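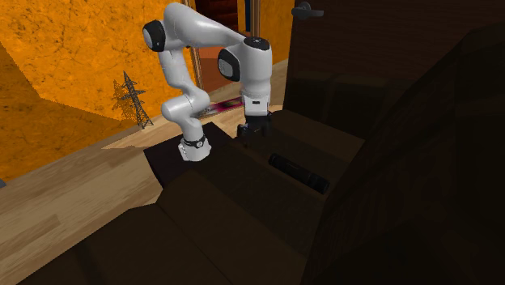
Filed under: Open data / Crafts and textiles / Readme

Wattimena: knitting stitch patterns as plain text

Wattimena is a collection of knitting stitch patterns written out as small text files, one stitch to a file. Ribs, cables, seed stitches, simple lace, a good pile of slipped-stitch textures, and a few oddities that I couldn't stand to leave out. You can read the files with your own eyes, print them and put them in your project bag, or feed them to a chart drawing program. I love this stuff and I hope you will too!

The first batch came from my own notebooks. Lefteris Zervas typed up most of the cables and then knitted swatches of them in the same gray worsted, which is why the cable folder is in better shape than the rest.

What's in the folders

ribs - everything that stretches, from plain one-by-one up to the wide broken ribs
cables - left and right crosses, plaits, honeycombs
lace - only patterns where the wrong side rows are all purl, for now
slipped - linen stitch and its many cousins
colorwork - two colors per row, no more
odd - things that don't fit, including a drop stitch I adore

Each file opens with a short header. The fields are name, also known as, multiple, rows, edge stitches, yarn position notes and source. After the header there's a blank line and then the rows, starting with row 1, which is a right side row unless the header says otherwise.

A whole file looks like this:

name: Drotwood rib
also known as: none so far
multiple: 4
rows: 2
edge stitches: 2
source: own notebook

1: k1, (k2, p2) to last st, k1
2: k1, (k1, p1, k2) to last st, k1

The number after "edge stitches" is the total for both sides. We changed this in October, so if you have an older copy you'll see it given per side, and every cast-on will come out wrong. Please get the new one.

Abbreviations

We use the short forms most American pattern books use. k is knit, p is purl, yo is yarn over, k2tog and ssk are the two everyday decreases. Slipped stitches are always purlwise unless it says kw. The yarn position is written every time, even when it's obvious, so you'll see "sl1 wyif" all over the linen stitches. It makes for longer lines, but I was so tired of guessing.

Cables are written out in words. "Cross 4 left" means two stitches to a cable needle at the front, knit two, knit two from the cable needle. "Cross 4 right" holds them at the back. If any of the stitches are purled, the file spells out the whole move at the bottom.

Brackets mean repeat. There are never brackets inside brackets. Where an old book had nested repeats we unrolled the inner one, and some of the honeycomb rows got pretty long as a result.

Names

This was the most fun part and also the biggest headache. The same stitch can have five names, and the same name can belong to three stitches that look nothing alike (look up "rice stitch" sometime and enjoy the arguments). We picked one main name per stitch and put the others under "also known as". If your grandmother called it something else, send it in! I really do want every last one of them.

Checking the rows

Dimas Ginting wrote a little checker called Skesudex that walks through each row and makes sure the stitches used match the stitches left over from the row before. It reads 100 files in the time it takes me to find my glasses. It also found a missing yarn over in a leaf lace that I had knitted from memory for years without ever looking at my own notes.

What Skesudex can't tell you is whether a pattern looks nice, or whether a cable leans the way its name says. For that somebody has to knit the swatch. Files with a knitted swatch behind them have "swatched: yes" in the header. If the line is missing, treat the pattern as untested and try a small piece before you start a blanket.

Known problems

The colorwork folder uses A and B for the colors, but three of the earliest files use MC and CC. They work fine, they just look different.

Row 81 of the long sampler in "odd" has a crossing that I believe is printed backward in my copy of the source. I kept it as printed and put a note under it. If you own a cleaner copy, please write to me.

Brioche isn't covered at all. The header has no good way to say "this row is worked twice", and I'd like to sort that out before anyone types up a stack of them.

Using the files

Knit from them, teach with them, change them, sell the hats you make. If you reprint a large part of the collection, please keep the source lines in. Pattern text from books still under copyright isn't accepted, so please don't send any.

Sending a new stitch

Copy a file from the folder closest to yours and change it. Keep the lines short if you can. Run Skesudex if you know how, and if you don't, send it anyway and Dimas or I will run it for you. Photos of swatches are welcome - light yarn shows the texture best.

Related

Prutometti: a word list for crochet in plain text
Skesudex: notes on the row checker
Charts from text, a short guide
Blocking swatches without pins
Edge stitches: what changed and how to fix old copies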